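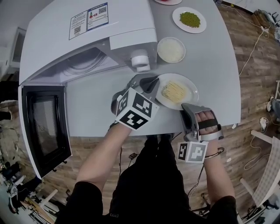

Microwave task, plate setup, with both hand-held grippers.

Tambunan handheld demonstrations: questions we keep getting

Does the method work?
Sometimes. We trained on 402 demonstrations of loading a plate into the microwave, then ran 22 trials on the arm. 13 ended with the plate inside and the door shut. The press summary called that "reliable." We would not.

Why use grippers held by a person?
They are cheaper than teleoperation and faster to learn. Whether the data is as good is a separate question, and our results don't settle it.

What are the patterned cubes for?
Tracking. The markers give us the position of each gripper. When a hand turns and hides a cube, the track gets worse, and we threw out recordings for that reason.

Does it handle different foods?
We vary what goes on the plates - peas, for one - but every trial used the same microwave and the same table. Anyone claiming it generalizes to kitchens should show us the kitchens.

Who collected the demonstrations?
3 people, two of them authors. Puspita Ong's recordings alone trained a better policy than the full set did. We don't know why, and we distrust the easy answer that she is just smoother.

Did anyone repeat the result?
Afiq Osman reran training in November with new seeds and got a lower score. Both numbers are in the appendix.

Can I get the data?
Yes, write to Gopinath Rodrigues. Please read the list of discarded recordings first.

Last updated April 20, 2021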